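共用キッチンで作業するときの始業点検ルールについて(意見をください)
掲示板:ロボット運用・安全 > 手順書とチェックリスト

投稿者:reijo_partanen
こんにちは。Irthorpeという拠点で、遠隔操作のデータ収集の手順書を担当しています。日本語は勉強中ですので、読みにくいところがありましたら申し訳ありません。

今の手順書は、実験室の机の上で作業していたころに書いたものです。四月から共用の給湯室やキッチンでも収録することになり、合わない項目がいくつか出てきました。次の案で書き直したいと思っています。

・収録の前に、操作者と監視者の2名が作業場所に立ち、非常停止ボタンの位置を声に出して確認する。
・手首のケーブルは、関節を可動範囲の端まで動かしても引っ張られないこと。同時に、指の間に入らないこと。
・手首カメラと頭部カメラの映像を、それぞれ30秒見る。
・流し台とカウンターにある物は、収録の前に全部片付ける。

迷っているのは最後の項目です。机の上では簡単でしたが、キッチンには人の生活があります。全部片付けるまで始められないなら、午前中に収録できる時間がとても短くなります。皆さんの現場ではどう決めていますか。

投稿者:beca_j
2名の確認は賛成です。うちでも同じにしています。ただ、「声に出して」は最初の週だけ守られて、その後は消えました。紙に署名の欄を作ったほうが長く続くと思います。
片付けについては、私は全部片付ける派です。理由は衛生です。食べ物が付いた容器をグリッパーでつかむと、指先の清掃という別の手順が必要になります。その手順がない現場では、触らせないほうがいいです。

投稿者:efarowlands
私は反対の意見です。片付けたキッチンだけで収録すると、片付いたキッチンでしか動かない方策ができます。それに、容器が残っていることと、容器に触ることは別の話ではありませんか。「作業対象の一覧にない物には触らない」と書けば足りると思います。

投稿者:reijo_partanen
ありがとうございます。お二人の意見はどちらも理解できます。具体的な物があるほうが話しやすいと思いますので、映像から静止画を四つ貼ります。

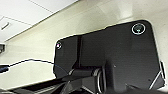
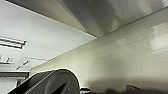
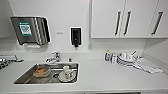
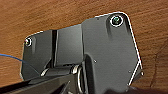 1・2・4枚目は手首のカメラ、3枚目は頭の高さのカメラ。4枚とも同じ場所。

投稿者:beca_j
3枚目の流しの中の透明っぽい容器、橙色と茶色の間のような食べ残しが入っていますよね。私が心配しているのは、まさにこれです。隣の受け皿とマグカップは、まだ許せます。落とすと割れるかもしれないという危険はありますが、それは普通のリスク評価の中で扱えます。

投稿者:efarowlands
同じ画像を見て、私は「これでいい」と思いました。手前のカウンターは空いていて、食器は水切りかごの中、布巾は畳んでかごのところに敷いてあります。生活のあるキッチンとしては十分に整理されています。カウンターの上で作業するなら、流しの中まで空にする必要はないでしょう。

投稿者:beca_j
作業が流しの中だったらどうしますか。

投稿者:efarowlands
そのときは空にします。だから、規則は「全部」でなく作業範囲で決めるべきだと言っています。

投稿者:gwen_craddock
横から失礼します。片付けの話より、ケーブルの項目のほうが気になりました。
1枚目は黒いケーブルが緩い弧で垂れています。4枚目は青いケーブルがグリッパーの左の板の前を横切っています。静止画だけで危ないとは言えません。でも、案の「引っ張られないこと」だけを見て余裕を長く取ると、今度は周りの物に引っかかりやすくなります。水切りかごの針金は、引っかかる相手としてかなり悪いです。
Meredithの現場では「一番伸ばした姿勢」と「一番畳んだ姿勢」の両方で見ることにしています。畳んだときの輪の大きさを見る人が少ないので、二つの姿勢を両方とも表に書いてください。

投稿者:reijo_partanen
畳んだ姿勢の確認は、私の案には入っていませんでした。追加します。固定の方法も指定したほうがいいですか。

投稿者:gwen_craddock
方法は現場に任せています。ただし、結束バンドの切り口を外に出さないことだけは書いてあります。手袋が破れますので。

投稿者:eleri_p
カメラの項目に質問です。30秒見るとありますが、何を見て合格にするのですか。2枚目を見ると、手首カメラが天井と壁を向いていて、作業台は写っていません。この姿勢で30秒見ても、ピントのことも汚れのこともよく分からないと思います。明るい天井を向いていれば露出もそちらに合うでしょうし。
私なら「木の天板など、模様のある面に向けて確認する」と書きます。4枚目は背景の木目が少しぼけていますが、このぼけが距離のせいなのか設定のせいなのかは、決まった距離で見なければ判断できません。

投稿者:reijo_partanen
とても良い指摘です。待機の姿勢でカメラを見るという習慣が、机のころから残っていました。確認用の姿勢を一つ決めて、名前を付けて登録します。

投稿者:efarowlands
天井を向いた区間は、データからも捨てるのですか。

投稿者:reijo_partanen
今は捨てていません。前の期間は1,000本収録して、検査のあとに983本が残りました。落ちた17本は全部、時刻のずれと途中停止です。カメラの向きを理由に落とした例はありません。

投稿者:eleri_p
捨てなくていいと思います。移動中の手首はいろいろな方向を向きますから。問題は点検のときの姿勢だけです。
もう一点。天井や壁も写る運用なら、掲示物や名札が写る可能性を手順書で扱ってください。3枚目の壁のラベルは文字がぼやけていて読めませんが、解像度の高いカメラに交換したら同じとは限りません。

投稿者:beca_j
それは賛成。うちでは掲示物に名前が載っていて、収録を一度止めました。

投稿者:reijo_partanen
皆さん、ありがとうございました。修正した案を書きます。日本語の間違いもあれば直してください。

一、操作者と監視者の2名で非常停止ボタンの位置を確認し、点検表に二人とも署名する。
二、ケーブルは、最も伸ばした姿勢と最も畳んだ姿勢の両方で確認する。引っ張り、指の間への入り込み、周囲の物への引っかかりを見る。
三、手首カメラは登録した点検姿勢で、模様のある面に向けて30秒確認する。頭部カメラは作業範囲の全体が入っていることを確認する。
四、作業範囲の中から、対象の一覧にない物を出す。範囲の外の物は動かさなくてよい。
五、食べ物の残りがある容器は、作業範囲の外でも、アームが届く場所なら先に下げる。
六、カメラに入る壁の掲示物を見て、個人の名前があれば外すか覆う。

五はbeca_jさんの意見、四はefarowlandsさんの意見から作りました。

投稿者:efarowlands
五は厳しすぎると今も思っています。アームが届く場所と言うと、給湯室ではほとんど全部です。でも、容器を一つ下げるだけなら時間はかかりませんから、運用してみて困ったらまた書きます。

投稿者:beca_j
私は五がある案なら賛成です。四の「作業範囲」は、床やカウンターにテープで示しますか。文章だけだと人によって違います。

投稿者:reijo_partanen
カウンターは人が料理にも使いますので、テープは貼れないと思います。上から見た図を点検表の裏に印刷する予定です。図ができたら、このスレッドに載せます。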